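### 4.2 Footstep noise and floor covering

The finding that pleased us most came from the floors. When we began the interviews in Brarngate, we expected people to talk about voices, phones and doors, and they did, but again and again they came back to the sound of shoes! Staff in the rooms with hard floors could tell us who was walking past without looking up. Staff in the carpeted rooms hardly mentioned footsteps at all, even when their rooms opened straight onto a busy hallway.

We followed this up with 600 short recordings, made in the same rooms where the interviews took place. Bautista and Gilmartin did the listening tests and rated every clip for how easily a walker could be followed by ear. The two raters agreed closely (disagreements came up in only 19 clips, most of them with a rolling cart in the background), and carpet came out ahead in every pairing of similar rooms. What a lovely, clear result from such a simple method — and one that any small office could repeat with a phone and a patient colleague.
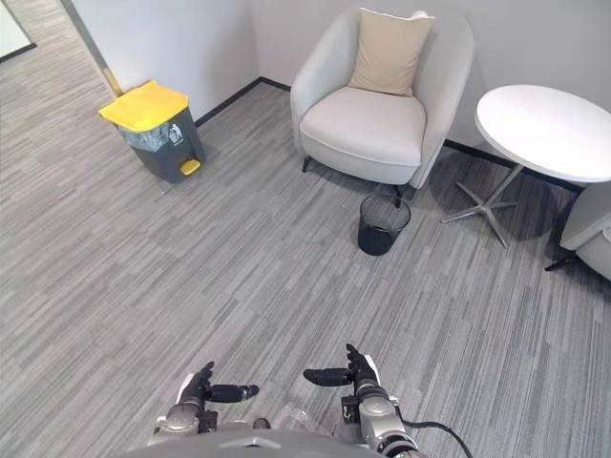 **Figure 2.** Carpeted room with plain white walls and a dark baseboard.

Room size mattered too, though less than we had guessed. Small rooms with bare walls still sounded lively when people spoke, since carpet does most of its work on impact noise and on the higher part of the voice. Caputo has suggested that wall panels would make a good next step, and we would love to see that tried. We did not test underlay, and the age of each carpet was known only from what the building managers could remember, so the comparison between older and newer carpets in Section 4.3 should be read with some care.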